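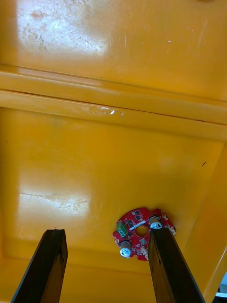
Wrist camera view of a red circular circuit board in a yellow bin, with the gripper fingers open.

The Mandora gripper comparison is a bench procedure for rating parallel grippers on small electronic parts. It was developed in Ekiddale by Anum Tarar and Shagufta Sandhu and is named for the control software, Mandora, on which it was first run. The procedure compares finger designs and wrist cameras under a fixed layout, using parts that differ widely in stiffness.

Layout

The table carries four yellow plastic bins, two on each side, and a rectangular stainless steel tray between them. The tray is lined with white paper. Two arms share the table and reach in from opposite sides. Circuit boards and wire harnesses are picked from the bins and set down on the tray. 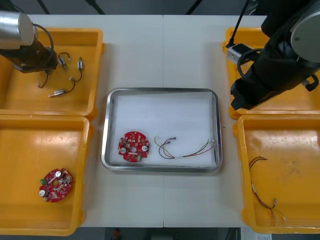

Each gripper is tested over 20 picks per part type, and a full series for one finger design comes to 1,000 picks. A pick is scored as complete when the part is released on the paper with no second grasp. Dropped parts and double picks are logged separately.

Part types

The boards are rigid and round, with notched edges and a central hole. Tall components on the face limit where a finger can close. Harnesses are flexible, and their resting shape changes after every release, so a stored grasp point is of little use.

Results

In the first published series, the Vuka finger set recorded 281 failed picks. The Zaidi set, which has a narrower tip, recorded fewer failures on harnesses and more on boards. Sandhu attributed 16 of the Zaidi board failures to glare from the bin walls in the wrist camera image. Later series used a shorter exposure time and kept the same bins.

See also

Bin picking
Parallel gripper
Wire harness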